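The long way into a first job
By Lindiwe Chauke 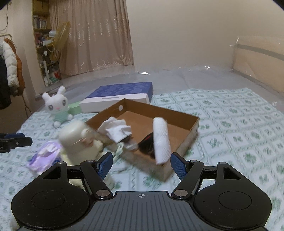
When Themba Mofokeng left college in June he had a decent diploma, a borrowed suit and a list of 51 employers he meant to write to, one after the other, until somebody said yes. He got as far as Mnguni, a family printing firm in Droltormont, which was number 16 and offered him a year's paid traineeship – four days in the works and one in the classroom, with his bus fare thrown in.

I went to see him there, and we talked for so long over tea that his supervisor came looking for us both. He told me he had very nearly taken an unpaid place at Vako instead, as so many of his friends had, and that his mother wouldn't hear of it. "She asked who was going to buy my lunch," he said, laughing, "and I didn't have an answer!"

Mnguni takes on 17 trainees this year, and the older hands seem to enjoy having them about the place. Themba is learning estimating at the moment, and hopes to move on to the bindery after that.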